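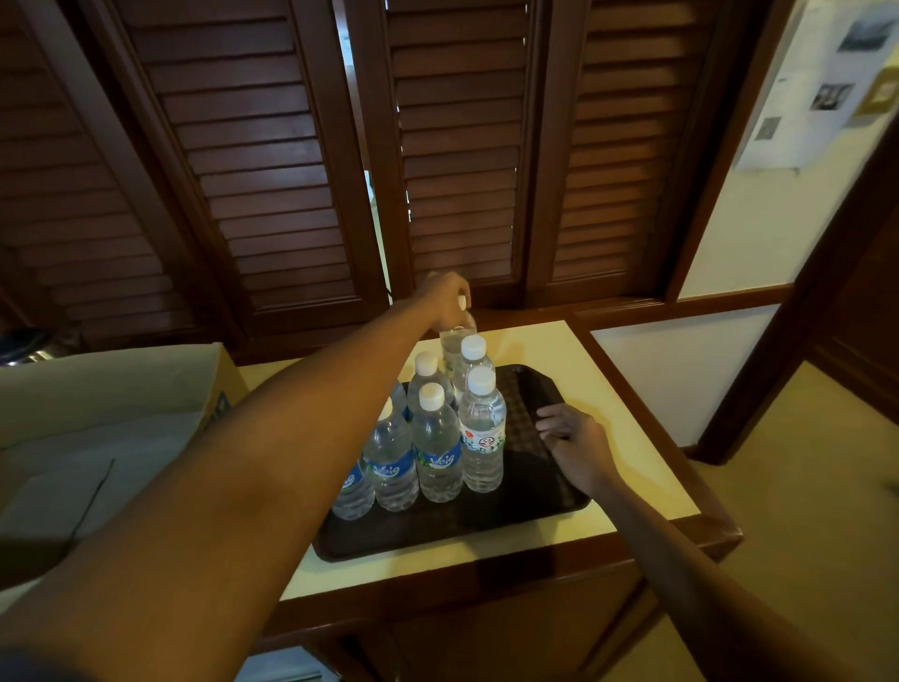
Bottled water on a brown serving tray, one hand on the tray and one on the bottle.

How to Set Up a Water Tray for Guests

by Diane Simard

I have been putting out drinks for other people's gatherings for 14 years now, first at the hall in Nondthorpe and later in more living rooms than I could name, and the question I still get most often is a very small one. How do you carry that much water across a room without it all going over? So let me tell you how I do it, and you can take whatever suits your own house.

Start with the tray. You want one with a raised edge and a bit of texture on the bottom, so the bottles don't skate around when you turn a corner. A smooth, shiny tray looks lovely and I own two of them — they stay in the cupboard on party days. Rounded corners are nice too, especially if you have to squeeze past people's hips on the way in from the kitchen.

Set the tray down where you're going to load it, and make sure all of it is on the table. I once balanced one half over the edge at my friend Amra's, and we were mopping until supper.

Wipe each bottle with a dry towel first if it has come out of the refrigerator or a cooler. Check the caps while you're at it and give each one a little turn to be sure it's snug.

Now load the back row. Keep one hand on the side of the tray and set the bottles down with the other, holding each one up by the neck so your fingers stay clear of its neighbors. Work from the middle out toward both ends. If you fill one end first and then pick the tray up to move it, you'll feel it dip, and it's a nasty surprise.

Then do the front row, and turn the labels to face the room as you go. I don't mind mixing brands. People tend to have a favorite, and it's easier for them to reach for it when they can see it. Put the taller bottles in back if you have different heights.

Leave a little slack between the bottles so a guest can get two fingers in. A tray packed tight is steadier to carry, I'll grant you, but then the first person to take one drags the next one along with it.

When you lift, bend your knees a bit, take hold of both short ends, and keep the tray close to your stomach. Go slowly! If it feels too heavy, take some off and make a second trip.

Once it's in place, slide it back a hand's width from the edge of the table, more if there are small children coming. I put a folded napkin beside it, and a marker for writing names on the caps, which Leen taught me and which saves a great many half-finished bottles. Refill from the back, and pull the older ones forward as you go.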